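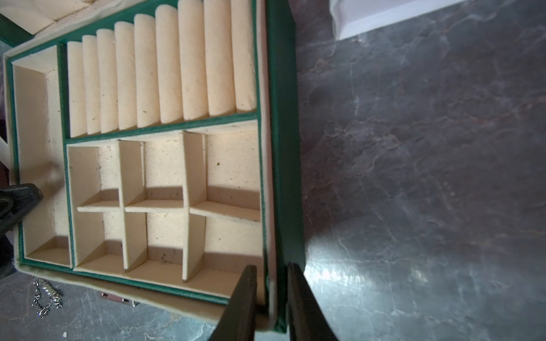 Figure 1. The jewellery box with its lid open, before sorting. Ring rolls at the top, small compartments below.

Sorting and Storing Small Personal Items: Report of Group 2
Gaétan Penner, Anahera Cartwright, Rangi Halliday
Supervisor: Mohandas Menon
Submitted June 2, 2019

1. Background

Our task in the Home Objects course was to choose one storage product, study how its inside is divided, and propose a better way to use it. We chose a jewellery box which belonged to the aunt of Anahera. She had stopped using it in December and kept her things in a saucer on the shelf, so we wanted to understand why the box was not comfortable for her.

2. The box

The box has a dark green outside which looks like leather, and a cream lining similar to felt. Thin green piping goes around each section. The inside has three kinds of space. There are nine padded rolls with slots for rings between them, then six small compartments in two rows of three, and one long narrow compartment at the side. The dividers are cardboard covered with the same cream material.

The lining collects dust. In Figure 1 small brown and black specks can be seen in several of the compartments, and there is some lint on the rolls too. We cleaned it with a soft brush and after this with adhesive tape wound around a finger. The tape was better on the rolls, but in the corners of the compartments only the brush could reach.

3. The items

The owner gave us 41 pieces. Most of them were earrings and rings, and the rest were bracelets, thin chains, two brooches and one watch without a strap. We put everything on a white towel and made groups by type. Our first plan was to make groups by colour, but the owner told us she never searches in this way.

4. First arrangement

Rings went into the slots. Earrings were put in the small compartments, one pair above another, and chains in the long compartment. After 10 days the owner reported two problems. The chains had become one knot, and she had to take out four pairs of earrings to find the fifth.

5. Second arrangement

We fixed each pair of earrings on a small card and stood the cards upright, so they can be looked through like papers in a file. Every chain was closed and laid around a strip of folded paper. The long compartment then took only bracelets and the wrapped chains. Brooches were moved to a separate pouch – they are heavy and the pins catch the lining.

The owner used this arrangement for the same period. No chain was knotted. She said that the cards were "a little bit like a shop", but she kept them.

6. Limits

We tested with one person and one box, therefore the result cannot be general. Nikau Maihi from Group 4 remarked that a person with many necklaces would need another solution, and we agree. We also did not measure the time of searching, which we should have done from the beginning.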